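Search this site Search Go Advanced search

3.2 Condition of the socket area on opened units

The desktop towers in the Zalterby lot were opened one at a time on a metal bench, each laid on its side with the side panel off. The lot held 85 units, taken out of office use in February and stored at the Drovusley depot. Work on a unit began with the power supply label and the drive tray, which were recorded before any part was touched.

Access to the processor varied with the case layout. In units with a cooling duct, the duct had to be cleared first, and cables crossing the board were moved toward the drive cage. Once the processor was out, the retention lever was left raised until the contact area had been inspected. Boards with bent contacts were set aside for parts – they were not straightened. Memory and expansion cards stayed seated during this step unless they blocked the view of the socket.

Figure 4. Interior of an opened desktop tower, with the CPU socket empty and its retention lever and frame raised.
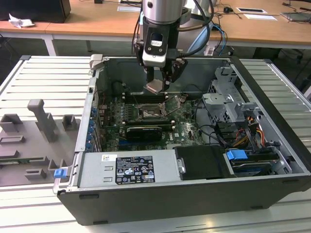

Inspection results were entered on the Weldu form under 2 headings, contacts and frame. A frame that did not close flat was counted as a fault even when the contacts were sound. Dust on the board was noted but did not affect the grade. Boards that passed both checks were bagged and sent to Plaltetti for power testing, and the remaining parts were sorted by type as described in Section 3.3.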